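Prulby review: automatic transcription for a small newsroom

September 20, 2020

Our paper has four reporters and no transcription budget to speak of. For years that meant each of us typed up our own interviews, usually late in the day and usually badly. In May we took out a subscription to Prulby, a web-based tool that turns recorded speech into text, and we have used it on nearly every story that involved a recording. This review covers what it does well, where it fell short for us, and who I think should pay for it.

Setup

You make an account, create a workspace and invite people. Uploading works by dragging a file into the browser window. It took our audio and video files without complaint, including some old recorder files that I expected to have to convert first. There is no desktop program. There is a phone app, but it only plays back finished transcripts and lets you leave notes. You can't record in it, which I missed.

The monthly plan we chose allows 2000 minutes for the whole workspace. The next one up allows 3000. We have never gone over the smaller limit, though we came close during the school board hearings. Unused minutes don't carry over.

Accuracy

On a clean recording of one person speaking at a normal pace, Prulby is good enough that I can find any quote in seconds and fix it in a few more. I tested it on a 34-minute phone interview with a county engineer. The text came back before I had finished writing my notes, and most of the errors were in road names and in one technical term it got wrong the same way every time.

Meetings are another story. Our council chamber has a low ceiling and one shared microphone, and people talk over each other. Prulby drops whole phrases when that happens. It doesn't mark the gap either. The sentence before and the sentence after are simply joined, and the result can read as if a person said something they never said. I caught two of these in the first weeks, both by listening back. Since then our rule has been that no quote goes into print from a transcript alone. I would suggest the same rule to anyone, whatever tool they use.

Accents matter too. It handled most of our callers well. It did noticeably worse with an older farmer whose speech I have no trouble following, and worse again when he was outdoors in the wind.

Speaker labels

The tool tries to work out who is speaking and gives each voice a number, which you can then change to a name. With two people it is nearly always right. With more than that it starts to split one person into two, or gives a short interruption to the wrong speaker. Merging two labels is easy. Splitting one is not: you have to go line by line and reassign each piece.

There is no way to save a voice so that it is recognized next time. I asked support, and they said it was left out on purpose for privacy reasons. I can see the argument, and I would probably not want our sources' voices stored that way. It does mean I rename the same council members after every session.

Editing

This is the part I like most. The audio and the text are tied together, so clicking a word plays the sound from that point. You can slow the playback down without the voice turning to mud. Keyboard shortcuts exist for play, back up and skip, and they can be changed. Corrections save as you go.

The custom word list is useful and I should have filled it in sooner. You can add street names, family names and the names of local companies, and it does pick them up. The list belongs to the workspace, so when one reporter adds a name, everyone gets it.

Search across all transcripts works, but it only finds exact words. If the tool misheard a name when it made the transcript, a search for the correct spelling will find nothing.

Export

You can export to plain text, a word processor file or captions. The caption files needed their line breaks fixed by hand before our video editor would accept them neatly. Time stamps can be left in or taken out.

Compared with the others

Before Prulby we had a trial of Prindier. It was a little more accurate on meetings and marked unclear passages in gray, which is something Prulby should copy. Its editor was slow, though, and long files made the browser hang. We also looked at Vundard, which is aimed at larger companies and wouldn't sell us a plan for fewer seats than we had people.

Verdict

For one-on-one interviews, I recommend it. It has taken a job I disliked and made it short. For public meetings it works as an index to the recording and should not be treated as more. If most of your work is meetings, try Prindier first and see whether your computer can put up with it. We have renewed for another year on the same plan.

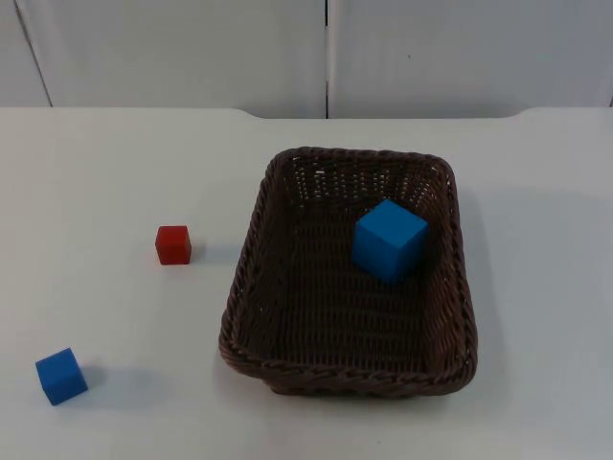

Melur Ismail: We have the same trouble with dropped phrases in meetings. It got better for us when we put a second recorder at the far end of the room and uploaded that file separately. You end up reading two transcripts, but a phrase missing from one is often there in the other. Does the word list have a limit? Ours stopped accepting new names last week and support hasn't answered yet.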